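Subject: Re: [staltgate-floor] arms on the tool return bench, what happens to us
Date: 02/05/2021

On the Murneck list someone wrote:
> Are they cutting the bench shifts? Ours heard nothing
> till the rota changed.

No cuts so far. Hours same, job's different. Quick answer as I'm on in 3 minutes. Arm does the picking up, we do setup and the odd ones. It looks down at this all day: 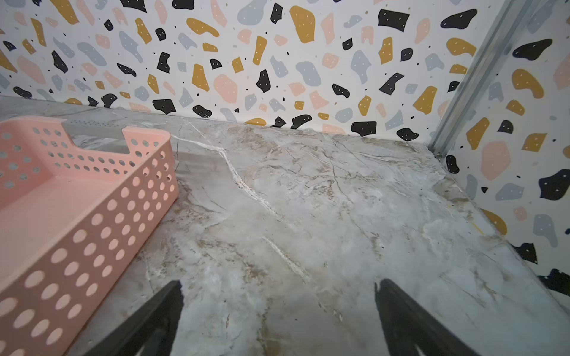

Pink tray and bench corner, Staltgate

I used to sort returns by hand, 300 on a bad shift. Now I mostly watch and fill in the Fostik sheet wich nobody has explained properly.
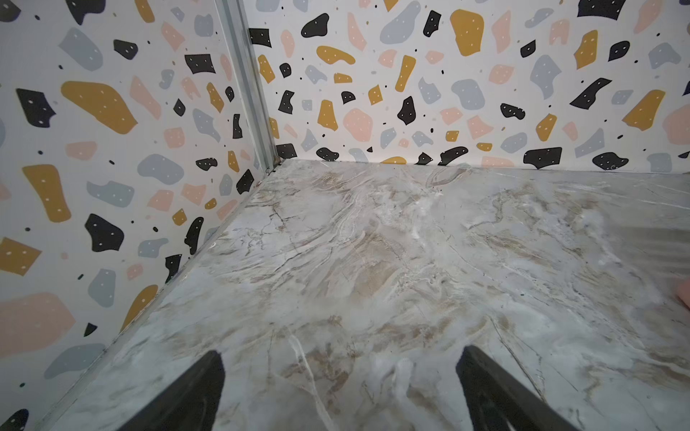 Wrists are better, I'll say that. Bordom is worse. Management want one person minding two arms from March and the pay grade hasn't moved, so get that in writing before you agree to anything.

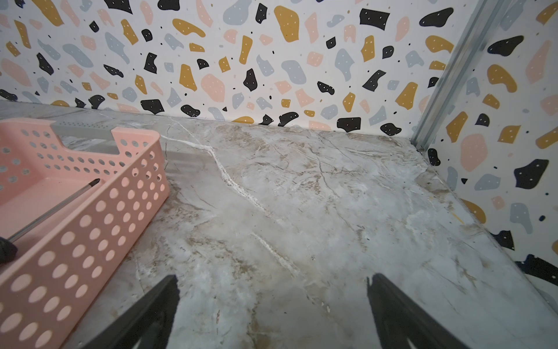
Kikuchi site here, we asked for the regrade first and got it, but it took nearly 91 emails. Ask who gets the blame for a missed tool too.

Good point, adding it. Screwdrivers are the usual argument, who checks them, us or stores. 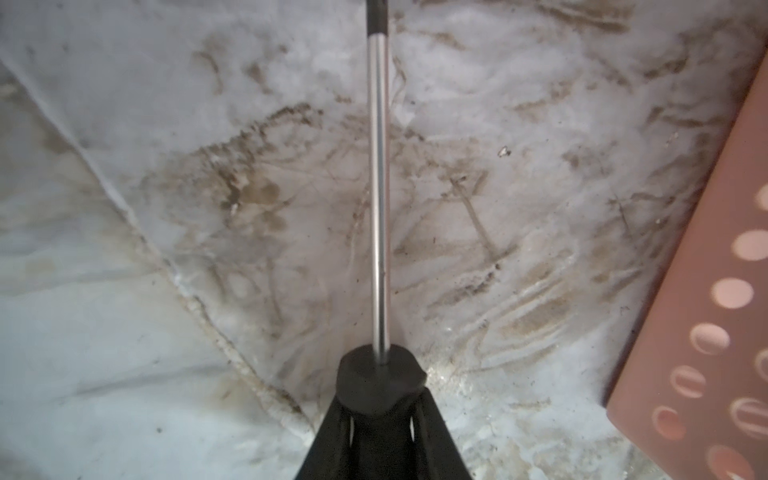

Also training. Half a morning and a leaflet is not training. Will send our wording tonight if I get a break.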